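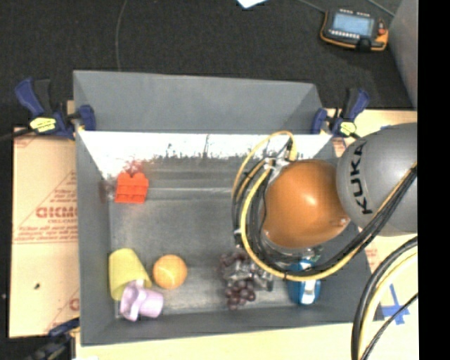

Toy Library and Play Sessions: Progress Report to the Foralberg Fund

Home Our Work Toy Library Reports Contact

We use cookies to remember your settings. Accept Decline

This report covers the second half of the grant year, up to the end of June. It was written by Dénes Kocsis, program coordinator at Skallura Family Center.

Membership

We had 37 new families join in this period. Most came through the Shearer Street clinic, where the nurses now hand out our card at the one-year checkup. The Lavis branch is still slow. Its opening hours clash with the school run, and we plan to move them to 10:30 in the fall.

Loans

Families took out 2,703 items. Wooden puzzles and ride-on toys were borrowed most. Board games for older children hardly moved, and we have stopped buying them for now. Late returns are down a little. We dropped the late fee in the spring and send a text message instead, which costs us less than collecting the fees did.

Play sessions

Sessions ran every week at Skallura except for two weeks when the boiler was out. Lavis had 21 sessions. Parents asked for a separate time for babies under one, and we tried this in May. It filled up quickly, but we do not have the staff to keep it going at both sites.

Spending

We are within budget on toys and over on rent. The landlord at Lavis raised the charge for storage, and we moved $900 from the printing line to cover it, as agreed with your office by phone. The printed catalog is on hold. A simple list is on our website for now - it needs better search, and several parents have told us so.

Staff

Our part-time assistant left in April. The post was open for six weeks. The new assistant has finished first aid training and will run the Lavis desk alone from next month.

Next period

Move the Lavis hours. Decide on the baby session. Replace the two oldest ride-on toys at Skallura. We would also like to talk with you about the rent before the next payment is due.

Sign up for our newsletter. Enter your email address. Subscribe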